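Antique Glass Forum > Identification and Dating > Pressed glass

Kiltemville covered butter dish, or a later copy?

millrace_glass
November 23, 2019
I bought a covered butter dish at an estate sale in Ovville and I'd like a second opinion before I put it in my records. Clear pressed glass, round base with a scalloped rim, domed lid with a faceted knob. The pattern is a band of diamonds with a plain panel above it. The seller called it Kiltemville glass from the first factory. I paid 30 dollars. No mark anywhere that I can find. The mold seams run all the way up the lid and stop just under the knob. There is one small flake on the inside of the base rim.

footed_compote
The pattern is right for Kiltemville. They called it Diamond Band in the trade list. How many seams on the lid? The early lids came out of a three-part mold.

millrace_glass
I can only feel 2, opposite each other. I went over it with a fingernail several times. There could be a third that was polished down.

footed_compote
They did not polish lids at Kiltemville. It was cheap table glass. If there are two seams it came out of a different mold.

oldsaltcellar
I disagree with that. I have a Diamond Band sugar bowl that came down in my family from Girnden, and it has a two-seam lid. It was in the house well before the Kahraman reissues. The three-part mold rule comes from one collector's booklet and people have been repeating it ever since.

footed_compote
Sugar bowls and butter dishes did not use the same lid mold. And family history is not a date. Every piece that comes through the Girnden auction was in somebody's house before the reissues.

oldsaltcellar
I didn't offer it as a date. I said the rule comes from one booklet. Which it does.

tabletop_tom
For anyone who doesn't know, Kahraman bought some of the old molds and made butter dishes, celery vases and a small cream pitcher for gift shops. Those were sold with a paper label and nothing in the glass. The label washes off the first time, so an unmarked piece tells you nothing. What does help is the base. The old ones have a ground foot with real wear on it. Kahraman left theirs fire polished.

Can you measure across the base and look at the foot under a strong light?

millrace_glass
Lid is a close fit but it rocks a little. The foot has fine scratches going in all directions and I can't tell if it was ever ground. I'll measure tonight.

dm_pitcher
Scratches in all directions is good. Fake wear usually goes one way, from somebody rubbing it on a stone or sandpaper. I would also look at the color. Set it on a white sheet of paper and look through the edge of the rim. Old Kiltemville has a faint gray tone. The Kahraman glass is very bright.

millrace_glass
Gray on the paper, I think, but I don't have a new piece to compare it to. Base is just under 8 inches across.

tabletop_tom
That's small. My two Kahraman bases are both wider than that. I'd lean old.

footed_compote
I'd still want the knob compared to a documented one. I'm not saying it's a reissue. I'm saying there isn't enough here to write "first factory" on a tag.

sandwichplate
Different question on the same dish. There's a gray film inside my lid that won't come off. Is that sickness or just dirt? Vinegar did nothing after 20 minutes.

dm_pitcher
Try plain soap and lukewarm water first and leave it overnight. Put a towel in the bottom of the sink. If it disappears when the glass is wet and comes back when it dries, it's sick glass and you can't wash that out. I use ordinary bar soap and a soft brush, no dishwasher, no scouring powder.
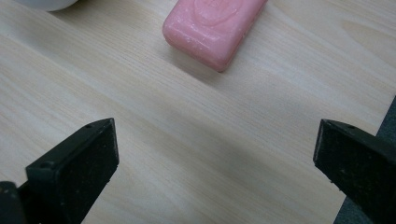
Pressed Glass Study Group, Ovville Antique Glass Club

sandwichplate
Thanks. It does come back when it dries, so I guess I have my answer. Can it be polished out?

oldsaltcellar
It can be tumbled, but not for the price of a butter dish lid. You would pay more than the dish is worth. Some people wipe it with mineral oil before a sale, and you should check for that when you buy. It feels slick and it collects dust.

footed_compote
Agree with that one. Oil on the inside of a lid is reason enough for me to put it back on the table.

millrace_glass
Mine isn't oiled. I'm going to record it as "Diamond Band, probably Kiltemville, maker not confirmed" and take it to the next meeting in Girnden. If anyone has a documented butter dish with the knob intact, please bring it along.

tabletop_tom
I have one with a chipped knob. I can bring that and the two Kahraman ones.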